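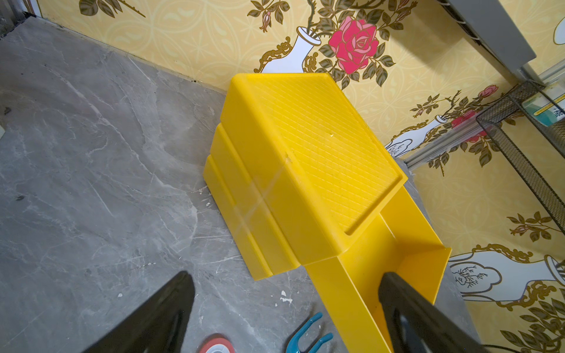
Arm notebook, March, started 8:40

Picked up where the last entry stopped. Fingers were closing unevenly at the end of the previous run and the wrist view looked a little rotated compared with the reference we keep taped inside the cover of this book. Plan for the morning: strip the gripper, clean it, put it back, redo the zero, redo the wrist camera check, then try the yellow chute piece again by the wall.

Counter on the controller read 1,198 closes since the last time the fingers were off. Ngan-ling wants us to do this at 1,000 and I agree, but it slid.

Power off at the controller, then at the wall. Waited for the fan to stop. Arm parked low over a folded towel so the wrist can't drop on the floor if the brake lets go. It has never let go but I don't want to find out with the camera underneath.

Left finger: both screws tight. Face of the finger dull, a line of gray dust packed in where it meets the carrier. Brushed it out dry first, then a cloth with a little alcohol. No cracks at the root.

Right finger: front screw tight, back screw turned a quarter turn with no effort. That explains some of the uneven closing. Took both screws out, cleaned the threads, one small drop of the blue threadlocker on each, back in with the short driver. Left it alone for a while before loading it.

Slide: pulled the cover (four screws, the two long ones go toward the wrist, I got this wrong last time). Old grease was dark on the left side and almost gone on the right. Wiped everything back to bare metal, put new grease on with a toothpick, ran the slide by hand end to end until it felt the same all the way. Used the Coseck grease. The Dollora tube is still on the shelf but it gets stiff in the mornings, so please leave it for the cart wheels.

Cable: the wrist cable had crept forward again and was rubbing on the cover edge at full rotation. Jacket is shiny in one place, not cut. Moved the tie back by one slot and added a second tie. Turned the wrist by hand through the full range, both ways. It clears now. Someone should look at that shiny place each time the cover is off.

10:15, power back on

Homed first try. Open and close at low speed, ten times, listening. The tick on the right side is gone. Turned speed up to 87 percent, which is where we run, and did it again. Fine.

Zero: closed on the 16 mm block. Readout said 16.9. Did the zero routine from the Gilard menu, closed again, 16.1. Did it once more and got 16.0. Stopped there. Wrote the new offset on the label on the side of the controller and crossed out the old one.

Note for whoever does this next: the routine saves to working memory only. If you cut power before pressing store, it goes back to the old value and does not warn you. I lost half a morning to that once.

Wrist camera: lens wiped with the dry cloth only. Bracket had no play. What we want in the view is a finger coming up from each lower corner, with the target showing between the tips. Compared against the reference and it was turned slightly clockwise. Loosened the bracket, brought it back, tightened, checked, and of course it moved while tightening. Second try held.

11:30, chute piece

Set the yellow piece on the marble-pattern tile up against the flowered wallpaper, with the chute pointing to the lower right of the wrist view. Stood it at an angle to the wall on purpose. When it is square to the wall the job is too easy and we learn nothing about the wrist.

Points about this piece so I don't have to work them out again:

The sides are glossy and the room light throws pale streaks on them, with a cross-shaped glare on the front face. The edge finder likes to lock onto the glare. The crosshatched top is a much better thing to look at, and the raised rim around it gives a clean line. Changed the target region to the top only.

The chute has a flat base and two upright walls, so there are two ways to take it: a finger inside and a finger outside one wall, or both fingers outside. I have been using one inside. With fingers this thick there isn't much room for error, and if the approach is a little off, the tip comes down on top of the wall and pushes the whole piece toward the wallpaper. Approach height needs to stay generous until the tips are lined up, then go straight down. No diagonal moves in the last part.

There is a wire basket hanging from the rail on the wall, to the right of where the piece goes. Added a keep-out box for it in the controller, a bit bigger than the basket itself. The rail is inside the box too. If the basket gets slid along the rail, the box has to move with it, and the controller will not know.

Floor: the tiles are marked and there are white flakes down in front of the piece. Flakes don't bother the gripper but they do bother the edge finder, which has picked up white bits on gray tile before. Sweep before a run. Tape and the teal clip live in the tray on the cart when the arm is moving. I've left both on the floor myself, so this is a note to me as much as anyone.

Slow passes first, speed at a quarter, hand on the stop. Finger came down inside the chute wall without touching the top of it. Repeated from the other start position and got the same. Then closed on the wall at low force and held, no lift. Force reading steady. Released, backed off, parked.

Did not go on to lifting. The threadlocker wants longer than I gave it and I would sooner lose the afternoon than a screw.

Still open:

Check back screw on right finger before the first lift. If it has moved at all, replace the carrier, spare is in the Chaiyaporn box, bottom drawer. There are 2 in there.

Wrist cable, order a new one anyway. Ngan-ling Hsueh has the part number.

Ask whether the close counter can put up a message at 1,000. I looked through the menus and couldn't find it.

Block is back in its case. Towel needs washing.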